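Blog » Software » Small tools I love

Search this site Type and hit enter

Clalavari, or how I finally sorted out my scanned maps

Sat 8 October

I've been meaning to write this one up since August, when Andri Egger mentioned Clalavari in passing and I lost an entire weekend to it. It's a little desktop program for stitching scans together, and if you've ever tried to join up pieces of a big old map on an A4 flatbed you'll know why I got so excited!

My problem was the Iltdale parish map. It's a lovely thing, all hand-coloured hedges and tiny lettering, and it's far too large for any scanner I own. So I did it in 10 pieces at 400 dpi, with a generous overlap, and then spent years (yes, years) nudging the layers by hand in an image editor. The edges never met. I'd get the river lined up beautifully and then the railway would have a kink in it.

Clalavari does the whole thing from one folder. You drop the scans in, tell it they're flat originals so it doesn't try to bend them like a landscape panorama, and press Match. It finds the overlapping bits on its own – file names don't matter, order doesn't matter, and I'd even fed one sheet through upside down. My old laptop took 4 minutes over it, fan howling, and then there was the map, in one piece, with a river AND a railway.

The bit I like best is the seam view. It draws a coloured line wherever two scans join, and you can grab the line and drag it somewhere less noticeable, like along the edge of a field. I put one seam right down the middle of the canal and I defy anyone to find it. You can also paint over a patch to say "use the left-hand scan here", so I got rid of a thumb smudge that had been annoying me forever.

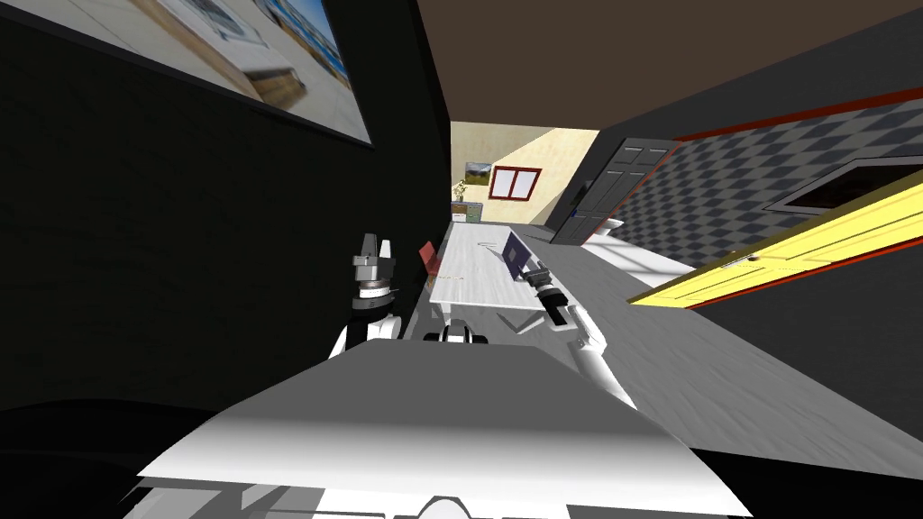 Conall Breathnach wrote in to say that the colour matching is what sold him on it, and that I should turn off auto levels in the scanner driver before doing any more sheets, otherwise each scan comes out with its own idea of white and the program has to work twice as hard to even them out. He also reckons TIFF is worth the disk space.

He's right about the auto levels! I rescanned 2 of the worst pieces last night with everything switched off and the greyish band across the northern farms has gone completely. I'm less sure about TIFF. The finished file was so big that my photo viewer just sat there thinking, so I've kept one TIFF as the master and I use a JPEG for everyday looking.

A few grumbles, to be fair. The export window forgets your folder every single time. Undo only covers the seams, and the crop can't be undone at all (save first, please, learn from me). And the help pages are thin, though there's a good run-through of the seam tools on the Wilczyńska forum, which is where I picked up the field-edge trick.

I did try Hurkeck as well, and it's a very nice program for proper panoramas, the mountain-top sort. It kept insisting my map was a sphere, though, and I gave up arguing with it.

Next up is the tithe map, which has been folded so many times it's practically a concertina. I've got it flattening under the dictionaries at the moment, and I'll post the settings once I've had a go at the creases.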